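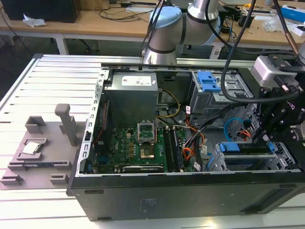 Data card / Desktop refurbishment notes

Trusstead bench notes, CPU refits
Maintained by Godfrey Kaijage
Last revised 29 May 2026

What is in it

Written notes on 67 desktop towers that came through the bench for a processor check. Each record covers one machine: the state of the socket, the state of the chip, what was unplugged to reach them and whether the machine started afterwards. The tower at the top of the page is at the usual halfway point, lying on its side with the panel off, the socket bracket raised and the chip parked in a grey tray to the left of the case.

What I would not trust it for

Failure rates. The towers came from office clearances, mostly through Udel, and somebody had already picked out the good ones. I have seen the February batch quoted as proof that old sockets wear out. It proves that Udel sent us a bad pallet.

Timings are no better. The minutes column was filled in from memory for the first 50 records, and I doubt most of it. Leave it out of any average.

The "contacts clean" field is one person's opinion under a bench lamp. Gold contacts look fine in a photo – they look fine to the naked eye as well, quite often, with a bent one sitting in the middle. Treat a yes as "nothing obvious".

Fields

record: running number, no gaps
case_position: side or upright
bracket: open, closed or damaged
contacts_clean: yes, no or unsure
chip_parked: tray, bag or other
cables_moved: free text, spelling varies
minutes: see the warning above
started: yes, no or not tried

"Not tried" is used far too much. In 3 records it is blank, and I have left those alone.

Cables

Drive cable and latch colours are written down as found. Blue on one machine tells you nothing about blue on the next, whatever the Skultura guide claims. Please stop asking for a colour key.

Changes

Merged the two spellings of "bracket". Removed the column of resale prices, which were guesses. Song's duplicate entries are still in and marked as such in cables_moved.

Corrections to Godfrey, with the record number.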